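19/08/2019
By Thierry Guérin

Do we need tablet chairs in the Grandside room?

The proposal going round is that we replace the tables in the Grandside training room with folding chairs on casters, the sort with a writing tablet attached to the armrest. Otwood would sell us 5 to begin with at 297 each, and more later if we like them. I have my doubts.

The sales sheet says the chairs turn any room into a classroom. Perhaps. I sat through a morning course at the Murau office on chairs like these, and I spent a good part of it chasing my pen across the floor. The tablet holds a notepad or a cup of coffee. I never managed both, and left-handed colleagues had a worse time of it than I did.

Then there are the wheels. A chair that rolls is easy to put away, I grant that, and our storage closet is small. But people push back from a discussion and drift, and by the end of the morning our neat rows at Murau were a traffic jam.

Lebrun, who supplied our present tables, will take them back for 100 apiece if we decide before the end of August. That sounds generous until you price the chairs. I would sooner borrow three for a month and let every group try them — including the evening sewing class, who need something flat to work on and have not been asked. 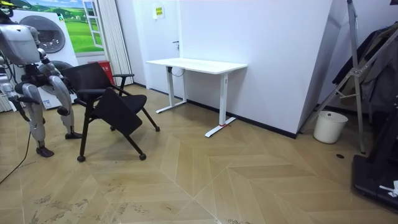

Black folding chair with its writing tablet down, near the washer-dryer and the hillside mural.

If you have used this kind of chair for a full day, good or bad, please write to me before the order goes in. I am willing to be talked round, but by someone who has taken notes on one.

Contact: the newsletter desk, Grandside | © 2019 Grandside Newsletter | Back to top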